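Teaching by Demonstration: Course Notes, Unit 5

Stirkel Robotics Short Course, Dreltport campus
Notes updated February 3, 2026

These notes cover the two ways we show a robot a task in this course. Read them before the lab. The lab sheet assumes you know the terms, and the demonstrators will not have time to go over them again.

1. Two ways to show a task

In remote control, usually called teleoperation, you move a leader device and the robot arm follows. You watch the arm directly or on a screen. Everything recorded is something the robot did with its own joints, so you know the arm can reach those positions. The cost is speed. Most people are slow and jerky on their first day, and you feel very little of what the gripper is touching.

In hand-held demonstration there is no arm at all. You carry the gripper yourself, with a camera mounted on it, and do the job in the ordinary way. The recording holds the camera view, the path of the gripper through space and the opening of the fingers. A policy is then trained on those recordings and run on an arm fitted with matching fingers.

Hand-held work is faster and can be done in any room. It also lets you do things the arm can't. If you flick your wrist or reach in from an odd angle, the recording may look fine and still be useless.

2. Setting up a pick-and-place task

Our main exercise is tidying small household goods into a box. Any flat surface will do, including a soft one. A bed is harder than a bench: the surface gives when you press on it, and the creases change from one take to the next. Choose goods that differ in shape and finish. A pill bottle lying on its side and a glossy earbud case ask for quite different grasps, and a roll of tape standing on edge inside the box leaves less room for whatever goes in next.

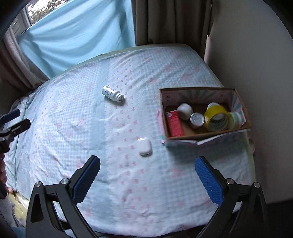
Teixeira asked whether the goods should go back to the same spots before every take. They shouldn't. Move them a little each time, and turn them as well. If the bottle always lies in one place, the policy can learn the place and ignore the bottle. The box should move too, though by less.

With two grippers, decide before you start which hand does what. Either hand may pick, but write down the rule you used. A set in which the hands swap jobs at random is hard to learn from.

3. Doing a take

Begin with the fingers open and the goods in view. Hold still for a moment, then approach at an even pace. Close on the object, lift it clear, carry it over the box and let go. Back away before you start on the next one. The pause at the start and the backing away at the end are often skipped, and both matter when the recordings are cut into separate actions.

Keep the object between the fingers as you come in. Coming from the side may hide it behind a jaw just when the model most needs to see it. This applies to tall, narrow things above all. An upright carton can be gripped across its sides, but a small bump on the way in will tip it – slow down over the last bit of the approach.

Printing on packages is worth some thought. A strong red face with a QR code and blocks of small text is easy for a model to latch on to. If you only ever show that face, the policy may fail when the carton is turned around. Show the back and the sides, and have it upside down in some takes.

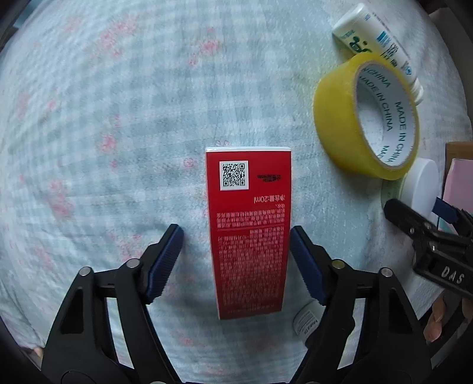
Should a take with a dropped object be thrown out?

Keep it if you picked the object up again and finished the job, and mark it as a recovery. Throw it out if you stopped, reached in with bare fingers or started over.

4. Checking the recordings

The Asport set, which you will use in the second half of the lab, has 2823 takes. We removed 185 before training. The usual faults were lost tracking, fingers that never fully closed in the log, and a gripper moved too fast for the camera. None of these is obvious while you are working, so play back your first few takes before recording more.

Check that the finger opening in the log agrees with the video. A small delay between the two will teach the robot to close early or late.

5. For the lab

Each pair records 10 takes by hand and 5 by remote control, using the same goods for both. Hand in the recordings, your rule for the two hands, and a page on where the two sets differ. Look at approach angle, speed and the moment of release. Unit 6 starts in April and uses your recordings, so keep a copy.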